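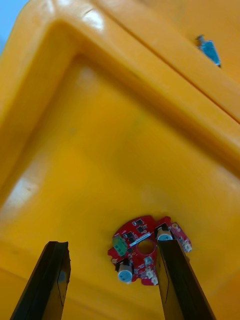

Sorting out the spare circuit boards, one plastic tub at a time

Jun 27, 2024

I put this off from November until last week, so if you've got a drawer full of bare circuit boards and you keep shutting it again, I do sympathise. Mine had spread to two drawers, a biscuit tin and the windowsill. It took me one rainy afternoon in Pramley to put right and I wish I'd done it years ago!

You'll want some big plastic tubs, a roll of tape, a pen, a soft brush (an old make-up brush is lovely for this) and some antistatic bags. I bought a pack of 100 bags from Hedine and I've still got plenty left. I used 4 tubs but you may get away with fewer.

Start with the tubs

Go for a strong plain colour if you can. I'm very fond of yellow, as a little red board on a yellow floor shows up straight away, even if it's slid into a corner. I used to keep everything in a dark grey crate and spent half my life poking about in it with a torch. A thick rounded rim is good too, it's kinder on your wrists when you're reaching in over and over.

Give each tub a wash with washing-up liquid and let it dry overnight. Old tape and label scraps come off with a bit of warm water and a thumbnail, and if there's gum left behind, rub it with cooking oil and then wash again. I don't fuss over every last bit.

One thing about plastic tubs: ordinary ones can build up static, so I only use them for the sorting. Anything I care about goes into its bag before it goes into storage. Touch something earthed before you start, and again when you come back from making tea. If you have a wrist strap, wear it.

Now the sorting

Tip nothing. I know it's tempting, but boards scratch each other and the little parts on the edges get knocked off. Lift them out one by one, holding them by the edges, and lay them flat in the tub with a bit of space between. Oddly shaped ones want picking up with extra care - the roundish sort are awful for spinning out of your fingers.

I sort like this: working boards in the first tub, untested in the second, dead but good for parts in the third, and the last is for boards I can't identify at all. Don't stop to look things up as you go. I did that with a Grelonum timer board and lost 40 minutes and a perfectly good cup of tea.

If there's a battery on a board, take it off if it unclips, and put it somewhere separate. A leaky one goes straight into a bag for the recycling point.

Cleaning and bagging

Brush each board gently, both sides, away from yourself. Then into the bag, fold the top over, and tape on a label saying what it is, where it came from and whether it works. I write mine before I stick them on (you can guess how I learned that).

The bags stand upright in a Robles shoebox like records in a shop, tallest at the back. It fits on the shelf over my desk and I can flick through the lot in a minute or so.

The mystery tub I'm still working through, two or three boards an evening. So far I've put names to a doorbell, half a radio and something from a bread maker.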